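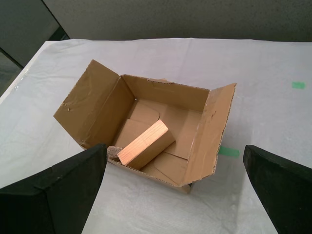
**Equipe de Coleta de Dados – Manipulação, Vandix**

**Chamado 729 – Episódios do bloco de madeira rejeitados na validação**
Projeto: Lekota
Estado: resolvido, em observação
Prioridade: média

### Relato inicial

O lote de janeiro da tarefa "bloco na caixa" voltou da validação com 30 episódios marcados como inválidos, de um total de 100. O Zodovico (nosso validador) devolve sempre a mesma mensagem:

`estado da garra fora de sincronia com o vídeo`

Nos episódios rejeitados, o valor de abertura da garra muda antes de os dedos se mexerem na imagem. Para quem treina a política isso é grave: o modelo aprende a fechar cedo demais e empurra o bloco em vez de pegá-lo.

### Verificações

**09:10** – Reprocessei um episódio rejeitado na minha máquina. O erro se repete, então o servidor de validação está fora de suspeita.

**09:40** – Comparei os relógios do computador do braço e do computador das câmeras. Batem. O serviço de sincronização está ativo nos dois.

**10:25** – Revi os vídeos da montagem com a caixa de papelão à direita, o bloco de pinho no meio e os cubos pequenos, o cinza e o verde. Os objetos estão nas posições previstas na ficha da tarefa. A iluminação varia um pouco de uma câmera para outra, mas isso não entra no cálculo do validador. 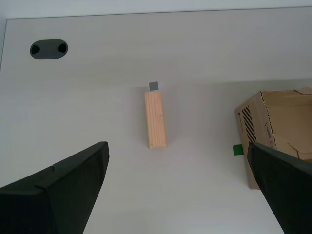 **11:05** – Separei os rejeitados por operador e por turno. Nenhum padrão. Separei depois por versão do gravador e aí apareceu: todos foram feitos com o Orlow já atualizado. Os gravados antes da atualização passam sem erro.

**11:50** – Li as notas da atualização. O Orlow passou a registrar o comando enviado à garra no campo onde antes ficava a posição medida. A posição medida continua no arquivo, com outro nome. O validador lê o campo antigo e compara comando com imagem, daí a diferença.

**14:15** – Teste: gravei 2 episódios novos com a mesma montagem, um deles com fechamento bem lento. No lento o desvio fica evidente no gráfico. Trocando o campo lido, as curvas coincidem.

### Causa

Mudança de nome de campo no gravador, sem ajuste correspondente no validador. Os dados brutos estão íntegros. Não é preciso regravar nada.

### Correção aplicada

- Validador configurado para ler a posição medida quando o arquivo vier da versão nova.
- Script de conversão rodado sobre os episódios rejeitados. Todos passaram na segunda validação.
- Campo de comando mantido no conjunto, identificado como tal, a pedido do pessoal de treino. 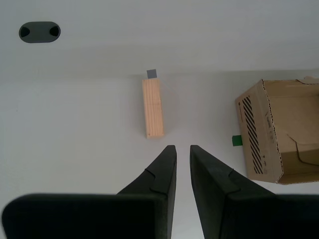 **15:30** – Uma ressalva sobre os episódios convertidos: o script não mexe nas anotações de início e fim de preensão. Quem marcou esses instantes olhando o vídeo pode deixar como está. Quem usou o gráfico da garra precisa refazer, porque o gráfico mostrava o comando.

**16:05** – Fixei a versão do Orlow nas estações de coleta. Atualização, daqui para a frente, só depois de um episódio curto de teste aprovado no validador.

### Pendências

- [ ] Conferir as anotações de preensão feitas pelo gráfico.
- [ ] Incluir o nome do campo no cabeçalho de cada episódio.
- [ ] Atualizar a página de instruções dos operadores, que ainda mostra a tela da versão antiga.
- [x] Avisar o pessoal de treino para descartar a cópia local do lote e baixar de novo.

O chamado fica aberto em observação até a validação do próximo lote.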